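Why Does a Cricket Sing With Its Wings?

If you wanted to sing, you would open your mouth. A cricket would find this very odd. A cricket's mouth is for eating, and it keeps its voice on its back.

Look closely at a male cricket and you will find two front wings folded flat, one over the other. Under one wing is a row of tiny bumps, a bit like the teeth of a comb. Along the edge of the other is a hard ridge called a scraper. When the cricket lifts his wings and rubs them together, the scraper runs over the bumps and out comes a chirp. Scientists call this stridulation, a very long word for rubbing your wings together.

Try it yourself. Run your thumbnail along a plastic comb. Go slowly and you get clicks. Go fast and the clicks blur into a buzz. Now do it all night without stopping for a snack, and you will have some idea of a cricket's schedule.

Who is all this noise for?

Mostly, it is for female crickets. In most kinds of cricket, the males do the singing and the females do the listening. A loud, steady song says, "I am over here, and I am in excellent shape." Whether he is in excellent shape is for her to decide.

Once a female comes close, the male often switches to a softer tune. If another male turns up instead, he may get a sharp, cross song that means, more or less, "This is my crack in the sidewalk."

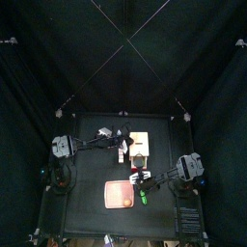 A workspace with two robot arms, on opposite sides of a black table.

Where are a cricket's ears?

On its front legs, just below the knees. You may have started to notice that crickets put things wherever they like.

It works very well, though. Sound reaches one leg a little differently from the other, and that helps the female figure out which way to walk. Each kind of cricket has its own pattern of chirps, so she can pick out the right song even when the whole yard is shouting.

Singing has its problems. Bats and some lizards have ears too, and they like a cricket for dinner. There is even a fly that follows the song to find the singer. That is why a cricket goes quiet when you tiptoe up to it. It feels the ground shake under your enormous feet and decides the concert can wait.

Does the weather matter?

Yes. A cricket's body warms up and cools down with the air, and its muscles work faster when it is warm. On a hot summer evening the chirps come quickly. On a chilly night in November, if you hear one at all, it may sound like a cricket that badly needs a sweater.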